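Wekdale Library Service opens book-covering and small repairs bench to the public

Wekdale, 6/23/19

Wekdale Library Service has opened its book-covering and small repairs bench to local residents, schools and reading groups. The bench was previously used by library staff only. It is run with Numik, which supplies the covering film, tape and spine labels, and with the bindery firm Kuzmenko, which takes on work too large to be done in the branch.

Under the new arrangement a borrower or private owner may bring in up to six books at one visit. Each book is checked, cleaned if needed, and covered in clear film. Hardcovers, paperbacks and picture books are accepted. Items with mould, live insects or fire damage are refused at the desk and must be taken away in a sealed bag.

The bench covered 1187 books for the library's own shelves in the last financial year. A further 205 were withdrawn after inspection and 70 were sent to Kuzmenko for resewing or new boards.

"Most of the wear we see is at the head of the spine and along the lower corners," said Zlata Sirko, Collections Care Officer at Wekdale Library Service. "Film does very little for a weak joint. It does keep hands, tea and rain off the cover, and it can be replaced when it splits."

Materials

Two weights of film are held at the bench. The lighter film is used on paperbacks and on thin picture books. The heavier film is used on hardcovers, where it is cut to leave a margin on all four sides and folded over the edges of the boards. The film is not glued to the book. Tape is placed film to film at the turn-ins, so that the cover can be taken off without lifting the print or cloth below.

Self-adhesive film is no longer stocked. Orest Savchuk of Numik said that the change had been agreed after a trial at the Akier branch. "The self-adhesive type is quicker to put on, but a badly placed sheet can't be lifted again without damage. Loose film takes longer and the staff at Akier preferred it by the end of the trial."

Some creasing in the finished cover is to be expected, mainly on books with rounded spines or uneven boards. It is not treated as a fault unless the film stands clear of the edge and could catch on the next book along the shelf. Glare from the film under strong light is also normal. 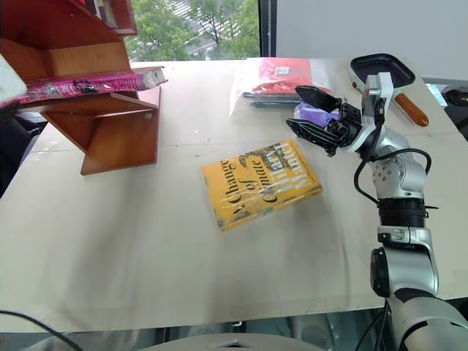
Shelving and labels

Covered books may be stood upright or laid on their sides. Large or heavy volumes keep better lying down, in low piles, with nothing placed on top. Library copies carry a label, which is fixed to the outside of the film. Labels for private owners are optional and are supplied blank.

Home shelves should be dry and out of direct sun. Film gives no useful protection against fading, and a yellow or red cover left by a window will lose colour at the same rate with it or without it.

Costs and booking

Covering is free for library stock and for school sets. Private owners pay for film at cost price, according to the height of the book. There is no charge for inspection. Repairs are priced separately, and no work is started until the owner has signed the estimate.

School sets should be booked in advance through the branch desk. Private owners may come without an appointment, but books left after the bench has closed for the day will be held over to the next session. Kuzmenko collects bindery work from Wekdale at the end of each month. Books sent for resewing in December will be returned in the new year.

Nahom Belay, who manages the Wekdale branch, said the bench would stay in its present room for the whole of the first year. "We looked at moving it downstairs. The light is better where it is, and the table is long enough to lay out a full width of film."

A printed sheet on covering hardcovers at home, written by Harvey Caron of Kuzmenko, can be collected from the Wekdale and Akier branches. It sets out the film sizes, the order of folds and the correct position of the tape.

Notes for editors

Wekdale Library Service runs the Wekdale and Akier branches. Numik supplies covering materials to libraries and schools. Kuzmenko carries out resewing, reboarding and case repairs.

Press contact: Ezequiel Figueroa, Wekdale Library Service press desk. Requests to visit the bench should be made through the press desk.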